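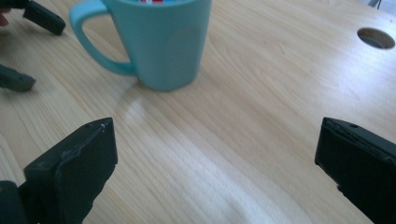 **August 25, 2019**

Bench table, finish and cable hole.

- Top: pale wood, grain on the diagonal, smooth with a slight gloss. Glare still washes out the grain in a broad patch near the turquoise mug. Natnael wants a matte coat. I would try moving the lamp first.
- Grommet hole: no cap ordered yet. Hashini to measure the bore before anyone calls Potstead. The last caps were undersized and fell through.
- Mug: satin outside, no complaints. Stays on the table as the reference weight for the ring test. Leave it where it is until Ayana has logged the position.
- Oil: 100 ml left in the Ristico can. Enough for one coat, not two.

Sanding deferred. Grit 1000 is out of stock and I don't want to finish on anything coarser. Abenezer has the key to the paper cabinet.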